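Relville Velum Garment Steamer
Section 2: Set-up and First Use

2.1 Before you start
Place the base on a level floor, at least 83 cm from curtains and open shelves. Keep the power cord clear of the hose. Do not use an extension cord.

CAUTION: The steam head becomes hot within seconds of steam release. Do not point it at people or pets.

2.2 Assembling the pole
1. Loosen both pole clamps.
2. Insert the lower pole into the socket on the base until it clicks.
3. Extend the upper sections and close the clamps.
4. Fit the hanger bracket to the top of the pole. The Dretlow logo faces forward.
5. Screw the hose collar onto the steam outlet, hand tight only.

NOTE: Units made before 7/1/20 have a push-fit collar. Order adapter 2227 if you are replacing the hose.

2.3 Filling the tank
1. Switch off and unplug the unit.
2. Lift the tank straight up by its handle.
3. Turn the tank over, remove the cap and fill with cold tap water to the MAX line.
4. Replace the cap and seat the tank on the base.

In hard water areas, use a Sugawara filter cartridge. Do not add starch, perfume or vinegar to the tank.

2.4 Steaming
1. Plug in the unit and set the dial to 1. The lamp stops flashing after around 2 minutes.
2. Hold the steam head upright and away from the garment until the flow is steady.
3. Pull the fabric lightly at the hem and work from top to bottom.
4. For heavy cotton or linen, set the dial to 3.
5. Let the garment hang for several minutes before wearing or folding.
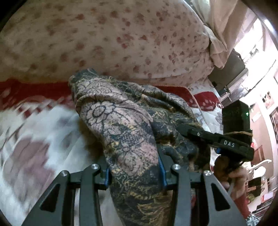
Fig. 2-4. Fabric held between blue pads.

CAUTION: Keep your free hand below the level of the steam head. Wear the heat glove when steaming collars and cuffs.

NOTE: Water drops from the head usually mean the hose is looped below the base. Raise the head above shoulder height to drain it.

2.5 Switching off
1. Turn the dial to 0 and unplug the unit.
2. Hang the steam head on its hook and allow the unit to cool completely.
3. Empty the tank. Do not store the unit with water in it.

For descaling, see Section 3.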